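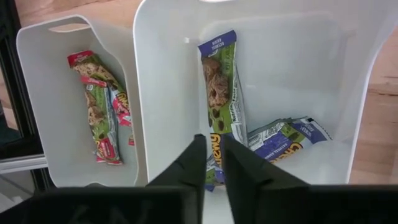 TRELSTEAD - Lorent, the workplace pantry supplier, will open its new snack packing room in the Ostrowski Building in September. The room will be used to sort and pack individually wrapped snacks for offices, clinics and after-school programs in Trelstead and the towns nearby.

The company has been packing snacks at the back of its main warehouse for three years. Orders for small mixed deliveries have grown over that time, and the old packing area had to be shared with coffee, paper goods and returns. The new room handles snacks only.

"We were moving pallets of paper towels to get to a box of granola bars," said Dušan Hodžić, operations manager at Lorent. "The work itself is simple. You take wrapped items out of one bin and put them in another until the order is right. It needs its own space and a clear table, and now it has both."

The room is set up for a new service called Neltis. Under Neltis, customers receive their snacks in white plastic storage bins in place of cardboard cartons. The bins come in a small and a large size. They go straight onto a shelf or counter, and the driver collects the empty ones on the next visit. Lorent tested the service with 11 customers in the spring and will offer it to all current accounts when the room opens.

Granola bars are the first product to be packed this way. Lorent chose them for the trial for the reason that they are the item its customers reorder most often, and they keep well in their wrappers without refrigeration. Crackers, dried fruit and oatmeal cups will follow later in the year.

Shoshana Escobedo, who designed the packing steps, said the small bin was added after the first month of the trial.

"The large bin suits a break room, but some of our customers have a front desk and that's it," Escobedo said. "They wanted a few bars out where visitors could reach them and the rest put away. So now we fill the two sizes side by side at the same station and send them out together."

Each Neltis order is packed against a printed slip. Bars are placed one at a time, and any with a torn or open wrapper are set aside. Different varieties can share a bin if the customer asks for it, but items containing peanuts are packed on a separate shift, with the bins washed beforehand. Customers who need a peanut-free delivery should say so on the order form and again by phone.
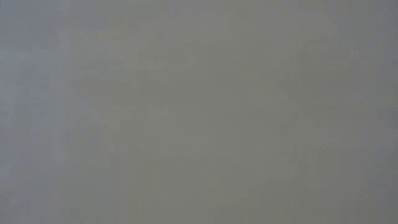
Plain gray surface, Ostrowski Building, Trelstead. Photo: Lorent

The room has capacity for 2000 bins a month. Packing will start at 6 a.m., with vans leaving from the loading door on the north side of the building. Lorent is keeping its main warehouse, and customers who prefer cartons can go on ordering them at the same price.

Zane Uibo manages the front office at a dental practice that took part in the spring trial. He said the change had been a small one for his staff.

"We used to have an open carton under the sink and people would forget it was there," Uibo said. "Now the bin sits next to the coffee maker. I can see when we're getting low and I send in the order. We did ask for lids - I'm told those are being looked at."

Lorent confirmed that lids are under review. Other requests from the trial included name labels on the front of the bins and a choice of delivery day. Labels will be available from the start. Delivery days will still be set by route.

Three full-time packing jobs will be filled before the opening. The positions include paid training and are open to applicants with no warehouse experience. Details are available at the Lorent front counter or by mail on request.

"It's early work, and you're on your feet," said Dexter Ridgeway, who will lead the morning shift. "But you're done by early afternoon."

About Lorent

Lorent supplies coffee, snacks and pantry goods to workplaces and community programs. The company is privately owned and based in Trelstead.

Media contact

Wendell Obi
Communications, Lorent
Ostrowski Building, Trelstead

Samples of the bins in both sizes are available to reporters on request.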